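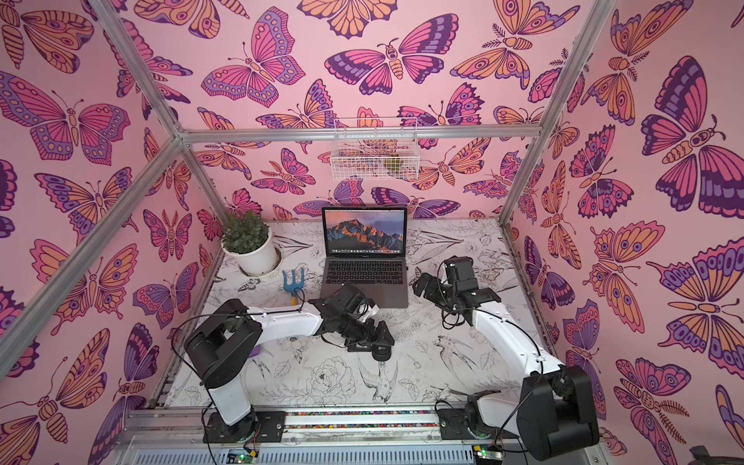 Peton Site Planner, three months in

20 May 2019

Short version: good for small infill lots, annoying for anything over four stories. 3 stars.

We do feasibility on little commercial parcels, mostly corner lots and old gas stations. Switched to Peton in March after the Duman spreadsheet finally choked on a parking count. Setup took a morning. Setbacks, lot coverage, height limits, all in one screen. Nice.

Ran it first on the Zandadano lot, 41 units over retail. Massing was fine. Parking ratio came out wrong because it counted the loading bay as two stalls, had to fix by hand. Support answered same day and said a patch is coming. Still waiting on teh patch.

What I like: change the unit mix and the pro forma updates right there. No exporting. Lender package prints clean, 12 pages, our bank took it without a single question.

What I don't: stepbacks. You get one. Half the zoning codes around here want two on anything facing a house. Also it logs you out if you go get lunch, and the unsaved stuff is gone. Lost the whole Pumemden hotel layout that way, keys and lobby and all. Save alot.

Price is $500 a seat for the year. Fair for us with two seats, wouldnt want to pay it for a big office. No discount for adding people, I asked.

PDF survey import is hit or miss. Scanned plats, forget it, trace them yourself.

Would renew if they fix stepbacks. Otherwise probably shopping again next spring.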